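Hindcombe Arm

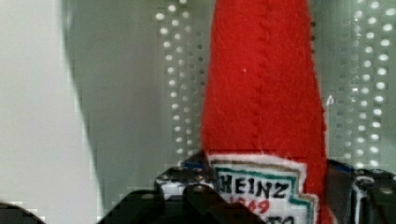

The Hindcombe Arm is a home-built robot arm made by members of the Hindcombe shared workshop in Vostthorpe, and later copied, with varying degrees of regret, in a number of spare rooms and garages nearby. It is a table-mounted arm with a two-finger gripper and a small camera at the wrist. Its stated purpose is to pick up household objects and put them down somewhere else. Its makers have always stressed the second half of that sentence, as the first machine was quite good at the first half only.

The arm is known locally for two things: the "soft shelf", a set of felt groceries used for practice, and a set of build notes so long that several people have read them in place of building anything.

Name

The workshop takes its name from Hindcombe Lane, and the arm takes its name from the workshop. An early proposal to call it the Kassab, after the shop that sold the group its bearings, was dropped when the shop asked not to be involved. The name survives in the "Kassab bracket", a bent steel plate joining the shoulder to the base. Users of the workshop generally call the machine "the arm", or, when it has hold of something and won't let go, by other names not recorded in the build notes.

Background

The project was begun by Shadi Hamdan, a furniture restorer who wanted a third hand for gluing chairs. He had expected to finish in a fortnight. The first version had four joints, no camera and a gripper made from two kitchen tongs, and it could hold a chair leg steady for as long as the power stayed on. When the power went off it lowered the leg on to whatever was below, usually Hamdan.

Lina Saab joined in September of the same year and rewrote the control software, which had until then been a single file called "arm_final_2". Noura Chidiac took over the mechanical side and threw out the tongs. Ludger Kettler, a retired lift engineer from Liststead, contributed the brake on the shoulder joint and a large number of opinions about cable routing, nearly all of which were later adopted without telling him.

The chairs were forgotten at some point during the second version. Hamdan still glues them by hand.

Construction

The base is a steel plate bolted through the table. Clamps were tried first and are discussed in the build notes under the heading "Clamps", which consists of the word "no" and a drawing.

Above the base are six joints. The two largest, at the shoulder, carry most of the load and are driven through belts. The elbow has a belt too, but a smaller one, bought in error and kept because it worked. The three wrist joints are driven directly. The upper arm is 300 mm long between centres, and the reach with the gripper fitted is 425 mm on paper. Builders who have stretched a tape measure along their own machines report anything down to a good deal less, depending on how honestly they drilled the holes.

Power comes from a bench supply kept under the table, next to the emergency stop. The stop button was originally on the far side of the arm, where it could be reached by leaning across the moving parts. Kettler moved it one Monday and left a note on the old hole, which has been preserved under varnish.

Gripper

The gripper has two black fingers that close towards each other in a straight line. They are bolted on, and the bolt heads are left where a screwdriver can get at them, because the fingers come off often. Chidiac's first pair was very smooth and handsome and could not hold a sock. Later pairs have been progressively uglier.

Grip force is set in software and is not measured directly. The motor is told to close until it finds the going hard, and then to stop. This works well on anything with an opinion of its own shape, such as a mug. It works less well on soft things, which give way politely and go on giving way until the fingers have nearly met in the middle. Saab's answer was to have the program watch how quickly the motor slows as well as whether it has stopped. The change took an evening to write and most of the winter to stop crushing things.

Wrist camera

The camera is fixed just behind the gripper and looks along the fingers. It was chosen for being small and cheap, and it sends a heavily squeezed picture down a long cable, so that edges tend to come out in little squares. The main benefit of the position is that the camera always sees what the gripper is holding. The main drawback is that it sees very little else. Once a tall object is between the fingers, the arm has a fine view of its middle and has to take the rest on trust.

A second camera on a pole was added to the third version, and removed from it by the arm.

The soft shelf

Practice objects were at first taken from the workshop kitchen. This ended after an incident with a glass jar of beetroot, following which Carla Shboul, who taught the workshop's sewing class, offered to make replacements that would survive being dropped and would not need mopping up.

The resulting collection is known as the soft shelf. It is made of felt and sewn by hand, and it follows real groceries closely enough to be recognised across a room. The best-known item is the ketchup bottle, in bright red felt with a seam running down the front and a white patch lettered "HEINZ" in black capitals. A stuffed lemon, a loaf and a carton of eggs were added afterwards. The eggs are sewn into the carton, Shboul having seen the arm at work by then.

Felt has turned out to be a harder test than the makers had in mind. It collects lint, it changes shape when held, and it drags against the fingers, so that an object may be let go and come along anyway. The ketchup bottle is generally attempted first by newcomers, who take it for the easy one. It is wider towards the bottom than at the top, and a grip placed too high tends to slide upwards until the fingers close on air. The build notes advise holding it low, near the label. They also advise against practising in front of visitors.

Shboul has made the patterns available to other builders on the condition that they do the sewing themselves. Several have asked whether the arm might be taught to do it. She has declined to discuss this.

Training and use

The arm can be driven in two ways. In the first, a person writes down a list of positions and the arm visits them in order, whether or not there is anything there. In the second, a person guides the arm through a task by hand, usually many times over, and a program tries to work out what they meant. Saab's log for the bottle task covers 440 guided attempts, and her written comments on them become noticeably shorter as the numbers go up. The last hundred or so say "ok" or "no".

Results depend a good deal on who did the guiding. An arm trained by Chidiac moves briskly and sets things down with a knock. One trained by Hamdan hovers. Kettler's training was withdrawn after the arm was found to be stopping before each movement for several seconds, as if checking for passengers.

Everyday use has been limited. The arm has been employed to hold a torch, stir paint and hand out raffle tickets at the Vostthorpe summer fair, where it gave one family eleven.

Copies and variants

The plans are free to use, and the workshop keeps a list of machines known to have been finished. It is shorter than the list of machines known to have been started. The most complete copy is in Liststead, in Kettler's garage, and differs from the original in every cable. A left-handed version was announced by a builder who had put the Kassab bracket on backwards, and it has since acquired a small following of its own.

A half-size version, meant for desks, was drawn up by Chidiac. It is pleasant to look at and can lift a teabag.

Cost

The parts for the third version came to 1219 pounds, according to the receipts Hamdan has been willing to produce. The figure leaves out tools, the parts bought twice, and the beetroot. Builders with access to scrap steel have spent a good deal less on the base and the difference on motors.

Reception

Opinion within the workshop is mixed. The woodworkers regard the arm as a waste of a good table. The sewing class is fond of it, though it has asked for the loaf back on two occasions. A notice in the workshop newsletter described the third version as "much improved and now only occasionally alarming", and the phrase has since been painted on the base plate.

A fourth version is in progress. The makers have said it will have a force sensor in each finger, a quieter shoulder and a place to put one's tea. Work on the tea shelf is complete.

See also

Kassab bracket
Felt groceries
Vostthorpe summer fair
Clamps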